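Mesa de apoio Skadari com nicho suspenso – análise após 3 semanas de uso

Por Ott Vaher, 20 de dezembro de 2021

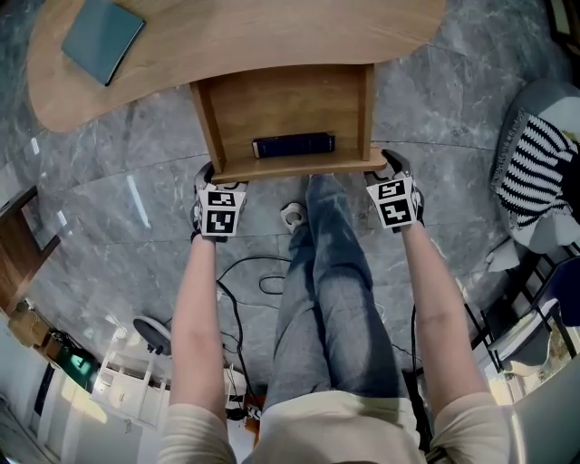

Construção

O tampo tem contorno curvo, de perfil próximo ao de um rim, em carvalho claro, com veio visível e borda espessa arredondada. O nicho fica suspenso sob o tampo, perto do centro: duas laterais, painel de fundo e prateleira inferior com a frente levemente curva. Não há porta nem gaveta. O acesso é só pela frente.

Montagem

Levei 80 minutos, sozinho. O manual da Skadari manda fixar o nicho com o tampo virado para baixo e apertar os parafusos em cruz. Convém respeitar a ordem. Na primeira tentativa apertei um lado por completo e a lateral oposta ficou fora de esquadro – foi preciso soltar tudo e recomeçar.

Uso

Um livro cabe deitado na prateleira, encostado ao fundo, e sobra espaço à frente. O interior é sombreado e lombadas escuras são difíceis de ler de pé. Para cadernos de uso frequente prefiro o tampo.

Segurando a prateleira pelos cantos inferiores e puxando para baixo, não notei folga. Repeti a verificação no fim da terceira semana, com o mesmo resultado. No piso de mármore a mesa assenta bem, mas recomendo feltros, que não vêm na caixa.

Acabamento

A borda não apresenta rebarbas. O interior do nicho recebeu menos lixa que o tampo e retém pó nos cantos. O pano seco resolve em parte; uso um pincel.

Comparação

A Laur que tive antes custava menos e trazia gaveta, com corrediças que emperravam a partir de maio. Fico com o nicho aberto.

Nota: 70 em 100. Perde pontos pelo manual e pelos feltros ausentes.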